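Sorting Kitchen Waste at Jirndale Residence Hall
Project Report, Environmental Studies

By Seon-mi Nam, Chae-won Kwon and Da-eun Ki
April 29, 2019
4 comments

Background

Jirndale Residence Hall has a shared kitchen on every floor. Each kitchen has a bin for food scraps and a bin for everything else. The food scraps go to the compost site at Rirnis, where they are mixed with leaves and yard cuttings from the campus grounds. The site turned away several loads last October because there was too much plastic in them. Our project looked at why the wrong items end up in the food bin and whether better signs would help.

Method

We handed out 200 paper surveys, one under each door on the lower floors. The survey asked what people do with tea bags, egg cartons, fruit stickers and takeout boxes. It also asked where they learned the rules. After the surveys came back we interviewed 20 residents in the kitchens during dinner hours. Chae-won did most of the interviews and Seon-mi typed up the notes.

We also spoke with Ju-won Woo, who runs the compost site. He showed us a finished pile and a pile that had been started over. He said fruit stickers are the worst problem for him - they are too small to pick out by hand and they do not break down.

Finished compost should be dark brown, fine and crumbly, with no smell of food. It takes most of a year at Rirnis to reach that stage. Piles with too many wet scraps and not enough leaves take longer, and they have to be turned more often.
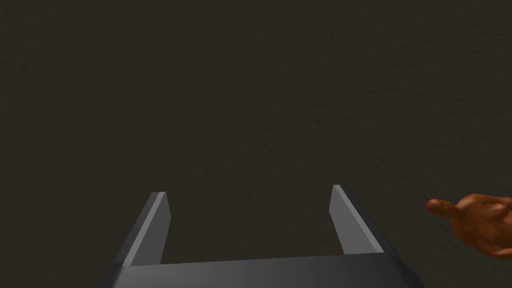 Figure 1. Dark brown surface with a fine, speckled grain, gray gripper at the bottom.

Results

Most residents knew that fruit and vegetable scraps go in the food bin. Tea bags and takeout boxes caused the most confusion. Many people thought any paper item could be composted, including boxes with a plastic lining. Residents who had moved in partway through the year usually said they had never seen the rules and just copied their roommates.

The old sign lists the rules in small type and hangs behind the kitchen door. With the door open it is hidden. Da-eun Ki drew a new sign with pictures of common items and we taped it to the lid of the bin on two floors. People on those floors asked us fewer questions, but we did not weigh the bins, so we cannot say how much the sorting changed.

Recommendations

Put the sign on the lid in every kitchen. Give new residents a copy when they pick up their keys. Ask the dining office about fruit without stickers. A future group should weigh the bins before and after - we ran out of time for this.

Environmental Studies Student Projects | Contact the department | Back to top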